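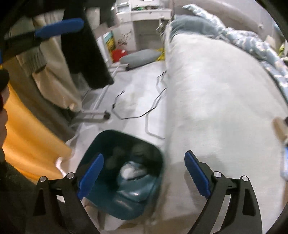 A teal wastebasket on a pale grey floor.

Junano came together in the north of England in the mid-seventies, a five-piece with two keyboard players and no settled guitarist. They played over 20 dates in their first year, most of them in college halls, and built up a long instrumental set that owed as much to Canterbury as to the heavier German groups.

The one album, Makdale, was recorded in 8 days and issued by Quan, a small label better known for folk. Side one is given over to the title suite, which runs to 16 minutes and moves from quiet organ and flute into a thick, fuzzy middle section. The singing is sparse and rather low in the mix. Side two has four shorter pieces. "Miner" is the best of these, a slow song in an odd metre with a fine electric piano part, though the fade comes too soon.

Quan pressed a small run and did little to promote it. Reviews were few and mostly lukewarm, and by the following November the rhythm section had left. The others carried on under the same name for a few months with a drummer borrowed from a jazz trio. A second album was begun, and rough mixes of three tracks have passed between collectors for years. They are looser than anything on Makdale and suffer from poor tape.

The new reissue, out on 6th November, adds those three tracks and a live version of "Miner" that lasts 10 minutes. The sound is clean, with the bass much easier to hear than on the original vinyl. The sleeve notes are brief and leave the question of who played flute unanswered.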